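Board index > Student projects > Manipulation
Topic: Flondcombe PC strip-down task, socket approach and plate fixture

kenis_rig
Posting on behalf of the second-year group. The task for the Damholm round is unchanged: a desktop PC with the side off, arm works inside the case, operator on the leader arm only. We have been given 80 logged attempts before the freeze and have used 27 of them.

The main argument in the group is over where to start each attempt. I want the fingertips brought to the grey printed plate first, because it is rigid, flat and easy to model. The offset measured at the plate is then applied to the board. 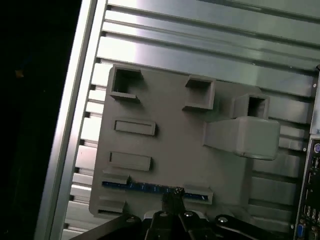

Fingertip at the lower edge of the plate, next to the blue strip.

Is anyone else zeroing on a printed part, or do you go straight to the board?

torque_wench
Straight to the board. A printed part moves with temperature and with how hard you did up the screws. You are measuring your print and calling it the arm.

kenis_rig
It sits on a ridged aluminium panel and I checked it with a feeler gauge at both ends in March. The print is not my largest error. Backlash in the finger linkage is.

pacheco_b
Both of you are describing errors smaller than the one that matters. On our Pacheco rig the wrist pose at the socket was the whole problem. If you come in diagonally the gripper takes up the lower half of the wrist camera's view and the operator steers by the tips alone. 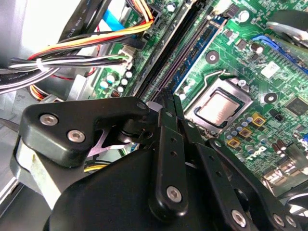

We changed two things after that. The approach was split into a high waypoint and a slow descent, and the descent was capped in software at 3000 encoder counts per second. Operators disliked the cap for a day and then stopped mentioning it. I would also put a keep-out box over the cable bundle at the main power connector. Snagging a loom costs you the attempt under the current rules.

torque_wench
Agree on the keep-out box. Disagree on the cap. If the operator needs a cap, the leader arm scaling is wrong. Fix the scaling.

pacheco_b
We did fix the scaling. We kept the cap as well.

kenis_rig
Tried the high waypoint this afternoon with the arm coming in from the foot of the memory slots. All four mounting pads round the socket are in view from there, so I am using those as the board reference and keeping the plate for the linkage check only. 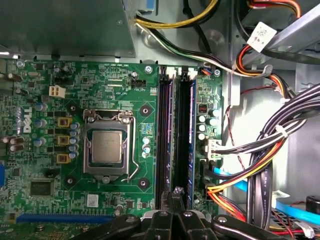 Flondcombe College Robotics Club, Manipulation Group
The retention lever is on the right of the socket in this pose, which suits our right-hand finger. Gripper current limit is set to 1150 mA. Log files go up once Irja Laitinen has signed off the format.

torque_wench
1150 is high for a retention lever. I would start at half and work up.

kenis_rig
Half stalls on the linkage friction before the fingers close. Same fault as the backlash, I think: the pivot bolts want redoing.

pacheco_b
Then redo the bolts before you use any more attempts. Which threadlock are you on?

kenis_rig
None at present. Will report back.

Last edited by kenis_rig, 31 Jul 2026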